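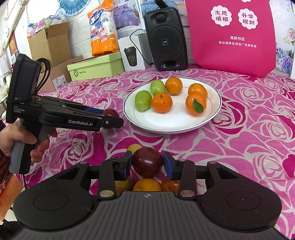 ## December, heat plan scoring, second pass

Started at 8 with the Ilow plan, finished at 8 with the Ilow plan. It's the same plan we scored in the first pass, plus a new cover and a letter from the mayor saying it's ready. The letter isn't scored. I checked.

What we're trying to settle: whether the readiness score tells you anything about what a town would do in a bad heat wave, or only how good the town is at writing plans. Ilow came out at 94 in the first pass. Zallitz came out well behind, mostly for leaving boxes blank. Zallitz also has a nurse who drives to every person on the at-risk list when it gets hot, and there's no box for her.

Items Biljana and I still disagree on:

- **Cooling centers.** Ilow lists 15. I called the numbers given and got through to 6. One was a school office that had never heard of the plan and asked me, politely, who I was.
- **Backup power.** "Generator access confirmed" scores full marks. Confirmed by whom is left open. Biljana Kneževič wants half marks unless there's a signed agreement. I want a quarter, but I was in a mood.
- **Chain of command.** Both towns have a chart. Ilow's has a person who reports to herself.
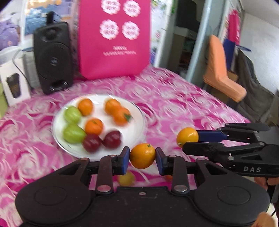
*Mandarin, stem up, a blue pad on either side.*

After lunch I moved everything over to Distik so we can stop mailing spreadsheets back and forth. Import worked the second time. The first time it read "N/A" as zero, and Zallitz briefly became the least prepared place on record. Note for whoever picks this up: set blanks to missing BEFORE import, and don't trust the preview, it looks fine either way.

Reran both towns with the weights flat. Ilow drops, Zallitz climbs, and the gap gets small enough that I wouldn't defend it in front of a county board. With the original weights the gap is back. The original weights came from the Hong consultants' report, which gives "public communication" more room than water. I read that page twice. The reasoning is that residents who are well informed will find water.
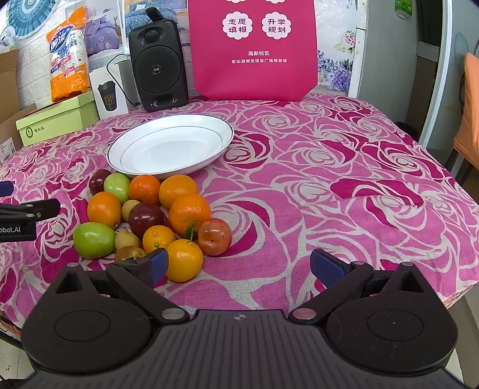
Which may be true, but the town with the best communication score put its heat warnings on a web page with a broken link, and it still got the points for having a web page. I've added a column for "did anyone try it." Biljana says the column needs a more formal name. I've left it as is until someone in authority objects.

Also politics, inevitably. The county wants to publish the ranking before the budget vote, top town gets a plaque, bottom town gets a headline. I said a ranking of plans would be read as a ranking of towns. The reply was that the public understands the difference. I'd like to meet this public.
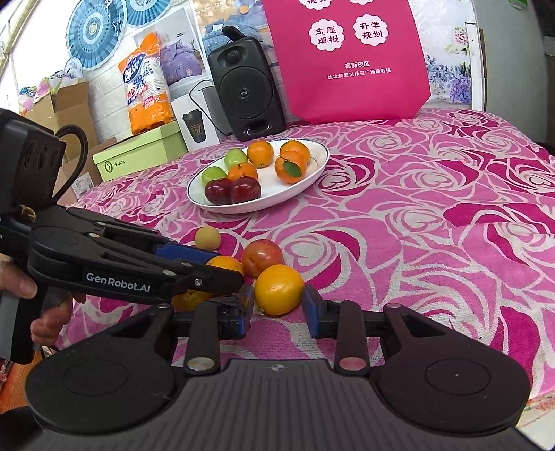

The wording problem in the supplies section is still open. Ilow writes "within reach," "available" and "in hand" as if they were one thing, and the form gives them all the same score. Look at the two grippers: one has a round orange between its fingers, the other has its jaws out toward an orange partly hidden behind the tip. Under the current form both oranges would count as secured -- and so, I suspect, would any orange in the next county. Proposal: three levels, with full marks only for things the town owns and can find. Biljana agrees on the levels and is fighting me on "can find."

To do:

- Rescore supplies for both towns, separately, no peeking.
- Ring the remaining cooling centers again, in the evening this time, when a heat wave would need them open.
- Ask Zallitz what happens when the nurse is on vacation.
- Ask for the Hong working papers. Asked already. Ask again, more nicely.
- Fix row 2 in Distik, where "ice" has been autocorrected to "nice."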